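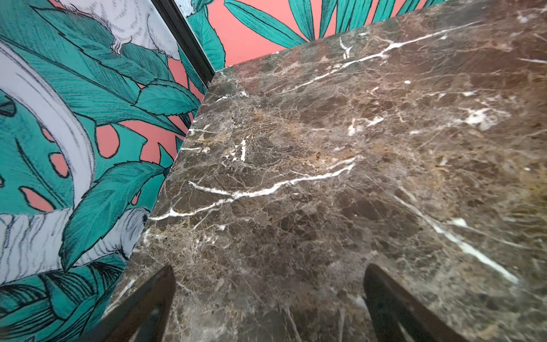
Dukirar asked at the last revision whether a wrist speed limit is still needed when the gripper never leaves an enclosed cell. It is. The limit in this section applies to every cell, walled or open, and is set before any program is loaded.

4.2 Preparing the cell for a run

1. Set the controller key to MANUAL. Remove the key and keep it on your person until step 6.

2. Wipe the work surface with a dry cloth. Do not use polish or spray cleaner on stone.

3. Open the fingers fully and jog the wrist down over a clear part of the surface. Stop with the fingertips 13 mm above it. Record this height as Z-SAFE on the Lema pendant.

4. Repeat step 3 at 2 more points, well apart. If the readings differ by more than 2 mm, level the surface and start again.

5. Set the wrist speed limit to 300 mm/s. The Urance controller keeps this value after a power cycle but not after a firmware update.

6. Close the guard, insert the key and select AUTO.

NOTE: Z-SAFE belongs to one surface. Record it again whenever the slab, the fingers or the wrist camera is changed.

CAUTION: Glossy surfaces can return false readings from optical height sensors. On polished material, confirm Z-SAFE with a feeler block.

4.3 Placing containers

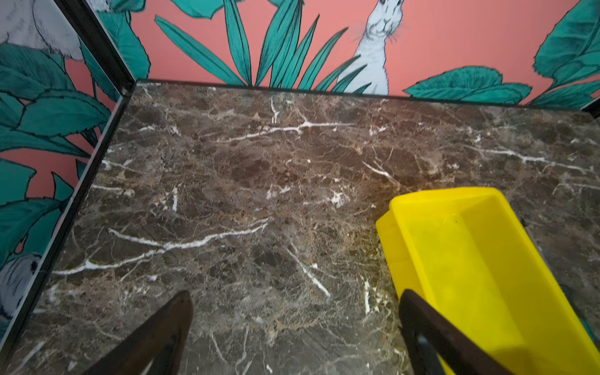
Keep-out zones are entered per object, in the Uturus zone editor, before the first automatic cycle. Enter the outer edge of the rim, never the inner floor. A container standing at an angle to the walls, like the yellow tray on the marble, must be entered with its rotation; a square zone drawn around it wastes floor area and can block a valid approach.

CAUTION: With the fingers open, one finger may pass over a container rim while the other is over bare surface. Check clearance for both fingers before lowering the wrist.

If a container is moved by hand, delete its zone and enter a new one. Do not edit the old entry.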